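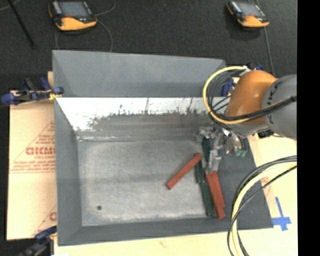
Plenesberg Makers' Club – Workshop Tips

Sorting the offcuts bin (and enjoying it!)

We love an offcuts bin in our workshop. Half the best little projects start with somebody leaning over the side and fishing out a bit of red or green, so it's worth keeping the bins in good order.

Go big and go plain. Large grey metal bins are brilliant because coloured pieces show up so well against them, even the narrow ones. Scuffs and cloudy patches on the floor and walls are fine – ours have plenty and we've stopped fretting about them.

Stand two bins one behind the other, the working bin in front and the spare at the back. When you want a proper clear-out, everything goes from one to the other and you can get a cloth right into the corners.

Don't fill to the top. With a single loose layer you can see what you've got, and long pieces can lie at whatever angle they like. Once you have to dig, the good bits sink and stay there until January.

Before you drop anything in, run a thumb (gloved, please) along the edges and knock off any burrs with 200 grit. Anything shorter than 10 mm goes in the jam jar on the windowsill, where the Baken model group will pounce on it.

For cleaning, warm water and a squirt of washing-up liquid does nearly everything. Dry the bin straight away with an old towel! If there's a mark that really bothers you, try bicarb paste on a soft sponge, left for as long as it takes to drink a cup of tea.

Prasetyo Subramaniam swears by sorting by colour first and shape second, and after trying it the other way round for a whole winter I'm a convert. Your eye finds red much faster than it finds "the one with the step in it".

Spare bins are kept on the shelf marked Wivska, next to the bench vices. Please put the lids back on the tall ones.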